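2023年8月，周五，手柄延迟那摊事

接着上次没写完的地方写。

Skastlow 的预告片定了要在独立游戏直播里露脸，给我们的时长是40秒。Fredy 说40秒够讲完一个人的一生，然后交来一版光标题动画就占了14秒的剪辑。退回去了。他说标题动画是灵魂，我说灵魂可以短一点。

今天正经要干的是查输入延迟。试玩版里按跳跃，角色像是先开了个会再起跳。Consuelo 在六月那次内部试玩就提过，当时大家一致认为是电视的问题。换了电视，还是那样。于是一致认为是手柄的问题。手柄换到第三只，我决定看一眼代码。

测法照旧：高速摄像对着手柄和屏幕，按键到画面有反应，逐帧数。旧版最差一次185毫秒。拿185毫秒做平台跳跃，不如直接改成回合制，宣传语都现成。

原因找到两个，第三个还在怀疑。

一，输入读取放在逻辑更新的后面，白白晚一帧。这段是我自己写的，注释写着“先这样”，日期就不抄了。

二，掌机模式下垂直同步的缓冲开成了三重。Arnar 说是为了过场动画不撕裂。过场动画总共两段，其中一段玩家可以跳过，另一段玩家会想跳过。已改成双重，过场时再切回去，切换那一下会闪，先记着。

三，音效。跳跃的声音文件开头有一小截空白，耳朵听着迟，手就觉得迟。Heriberto 不承认，说那是“呼吸感”。下午趁他去吃饭，我把呼吸感剪了，他回来玩了半小时，说今天手感不错。等他看到这页再说。

改完前两项，电视模式下舒服多了，掌机模式还是有点黏。没来得及重新逐帧数，数字先不写，免得又被人抄进给发行方的邮件里。
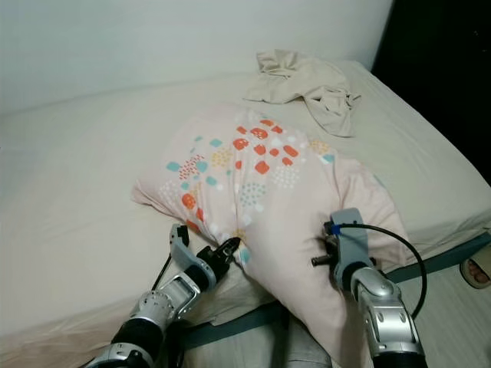

两边各夹一个下角，粉色枕头。

下面是 Pular 的事，另起一段，省得以后翻不到。

Pular 是给试玩会用的小关卡，本来说好只有一个屏幕那么大，现在有了地下层、电梯，还有一个卖帽子的。帽子没有任何功能。我问 Gilberto 帽子商人的需求是哪来的，他说是玩家社区的呼声。我去看了，社区里喊的那个账号头像是他家的猫。

关卡本身倒是好玩，电梯那段尤其好，所以也骂不出口。只是读取时间变长了，进地下层要黑屏一下。查了一遍，帽子的贴图全部常驻内存，一顶都不肯走。改成进店才加载，黑屏短了，没完全消失。剩下的大概在碰撞数据上，周末不看，下周看。

存档也出过一次事：在电梯里存档，读出来人在电梯外面，电梯自己上去了。复现办法是电梯启动的瞬间按暂停，再存。十次里能碰上几次，看手气。临时处理是电梯运行时把存档按钮变灰。Consuelo 说变灰的按钮看着像坏了，建议加一句提示。提示文案征集中，目前唯一的投稿是“请扶好”，来自 Fredy，我怀疑最后真会用它。

发行方那边（Nollanholm）来信问三件事：

试玩版能不能比直播早一点提交。不能，但我回的是“正在评估”。

封面图上的主角能不能笑一笑。主角是一只水壶。转给 Gilberto 了，他已经画了三版，有一版壶嘴上扬，效果令人不安，偏偏对方可能会喜欢。

愿望单目标写3000行不行。行，写多少都行，又不是我们去点。

本地化：西语文本 Consuelo 过完了，第二章地名统一成 Chávez，别再有人写不带重音的版本。字体里的 á 之前会掉到下一行去，像是自己走下去的，换了字体文件后正常。丹麦语的还在 Arnar 手里，他说快了。他六月也说快了。

给接手的人留几条：

测延迟用机房那台旧显示器，不要用会议室的电视，那台的游戏模式每次断电后会自己关掉，设置藏在第四层菜单里。

手柄固件别升级。升过的那只贴了红胶带，放在抽屉左边，只许拿来测兼容。

构建脚本遇到文件名带空格会默默跳过，不报错。今天丢的那首背景音乐就是这么丢的，我还夸了一句安静得很有气氛。

未完：掌机模式的黏、缓冲切换时的闪、地下层黑屏、电梯提示文案、Fredy 的标题动画（新版据说短了，还没敢打开）。

晚上把今天的构建推到测试分支，标签写的是“起跳前不开会”。推完才发现忘了把调试菜单关掉，又推了一次。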